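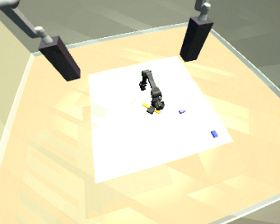
Grey arm on a white mat, with a yellow bar and a small dark block at its foot (computer rendering)

Premari Road Allotments: minutes of the December meeting

Started at 7.10 in the back room of the Andrade café, once we'd found enough chairs. I'm taking the minutes again, so if I've got you wrong please tell me before the next one and I'll put it right. Reinaldo Araújo was in the chair. Good turnout for a cold night, and thank you to whoever brought the mince pies!

Apologies
The Hendersons (new baby, congratulations from all of us) and Plot 14, who has flu.

Last meeting's minutes
Agreed, with one change. I'd written that the bonfire was "banned" and it was only put off until the wind dropped. Sorry to everyone who rang me up about it.

Water
This took up most of the evening, as I think we all knew it would. The bill came to £153 more than last year and people wanted to know why. Reinaldo had been through the readings and thinks it's a mix of the dry spell and the leak by the bottom gate, which dripped for weeks before anyone mentioned it to him. He was fairly polite about that. Please, if you see a tap dripping, ring or text him the same day, even if you think somebody else has already done it.

We talked for a long time about hosepipes. Some people would like them stopped altogether in July and August, and some (me included, I'll admit, my beans are a very long way from the tank) think that's a bit hard on anyone with a bad back. We had a show of hands and it was close, but hosepipes stay for now. You must be holding the thing while it's running, though. No leaving it in the courgettes while you go off for a chat.

Femico have quoted for two more water butts behind the big shed, with the guttering to feed them. Everybody liked the idea and hardly anybody liked the price. I said I'd ask if it comes down should we do the digging and levelling ourselves, and I'll have an answer by the next meeting. Reinaldo would also like to know if anyone has a spare butt at home. Any colour, but it does need a lid.

Waiting list
There are 6 names on it at the moment. Two plots look as if they've been given up, so letters have gone out, and if we hear nothing back by the end of January they'll be offered to whoever is next. There was a question about splitting the long plot by the hedge into halves. I think it's a lovely idea, as a full plot nearly finished me off in my first year, but there were worries about where the path would go. We'll walk down there together one morning after Christmas and have a proper look in daylight.

Compost and manure
The manure is coming in February, from the same farm as before. It'll be tipped by the top gate, so no parking there that week, please. Last time it ran out before the people on the lower plots had got near it, and there was a bit of feeling about this. We settled on roughly ten barrows each to begin with, and then it's help yourself after the first weekend. Would whoever is putting cooked food in the shared compost bay kindly stop. We've got rats, and they're getting bold.

Sheds and locks
The padlock on the tool shed has gone stiff again. A new Droton one has been bought and will go on before New Year. Same number as the old one, so you needn't learn anything new. If you've forgotten the number, ask me in person and please don't put it in the group chat, which has happened twice now.

The mower is back from its service and starts on the second pull. There's to be a little book hanging by the door to write in when you've used it, with a pencil on a string.

Seed order
The list is going round now. Onion sets and first early potatoes are cheaper if we order together, so do put your name down even if you only want a handful. Lists to me by the middle of January. I'm after someone to share a packet of purple sprouting with, as I never need more than six plants and the rest go to waste on my windowsill.

Summer open day
We all want one. We did not all want it on the same date, so I'll send round a few choices. Teas were very popular last time and we ran out of milk, so more milk. The scarecrow contest is back on, and Reinaldo has offered to judge it on the understanding that he won't be shouted at.

Anything else
The hedge along the lane needs cutting before the birds start nesting. Bring loppers and gloves, I'll bring a flask.
Somebody left a green woolly hat at the last work morning. It's on the hook in the shed.
Could we have a bench? Yes, if we can find one free.

We finished at 8.50 and a few of us stayed on for another coffee. Next meeting is in February, same room, 7 o'clock.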